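Hitwood Desk Riser by Drundwood

A shelf that sits on your desk. We could call it a workspace elevation system, and a few of our competitors do, but it is a shelf, it is white, and it gives you a second floor for things that used to be piled on the first.

Width 102 cm. Supports 14 kg. Ships with 2 spare feet. Item no. 400.

Assembly takes one screwdriver and a little patience. Put the legs on before you load the top — our returns desk can tell you how we learned this.

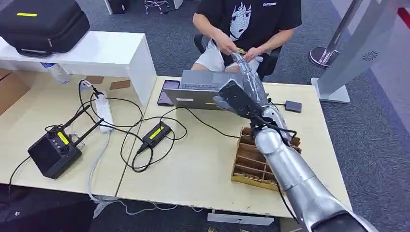 White riser on a pale wood-grain table, carrying case on top, water bottle stowed underneath.

The top takes whatever you would like off the desk but not out of reach. The gap below is for everything you swore you'd put away. Wipe it with a damp cloth and skip the scouring powder. If you push two tables together, keep the riser on one of them. Tables drift, and the legs don't care for the gap.

Matches the Wodberg table and the Innes drawer unit. Does not match the old Innes in oak, whatever the October catalog said. 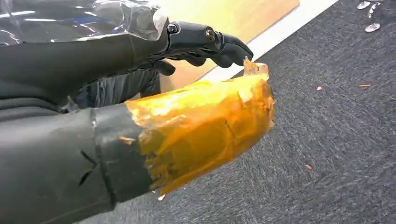 Tape is not included with the riser, though plenty of you ask about it for the cable runs underneath. Any decent roll will do. Black tape looks tidy as a single band, while the translucent orange-yellow kind shows every wrinkle and bubble once you start layering it, and a torn end sticks up for all to admire. Cut it with scissors, press it flat, and keep it off the painted top, where it can lift the finish.

Returns accepted in the original carton. Orders placed by 14th November ship with free feet pads in gray or white. Please say which, or we'll pick gray.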